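Sobre nós

O Drosero nasceu em agosto, numa sala pequena com duas cadeiras e muita vontade de ensinar barbearia e coloração a sério. A Omolara Ogunleye dava as aulas de corte à noite, a Hadiza Usman tratava das cores, e as primeiras turmas ficavam sempre até mais tarde do que o previsto (ainda ficam!).

Hoje somos uma escola com turmas de 20 alunos no máximo e já passaram por cá 2631 formandos. Adoramos ver alguém chegar sem nunca ter pegado numa tesoura e, meses depois, fazer um degradê limpo do princípio ao fim — é mesmo uma alegria!

O Necati Gündoğdu dirige o curso de barba e navalha, que inclui higiene, afiação e atendimento. 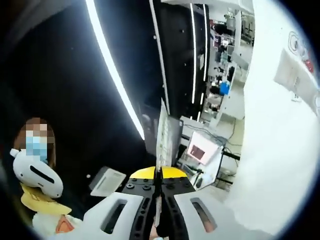 Às segundas inscrições do ano juntámos o módulo Iltier, dedicado a cabelos crespos e cacheados, com prática em modelos desde a primeira semana. Venha conhecer-nos e assistir a uma aula!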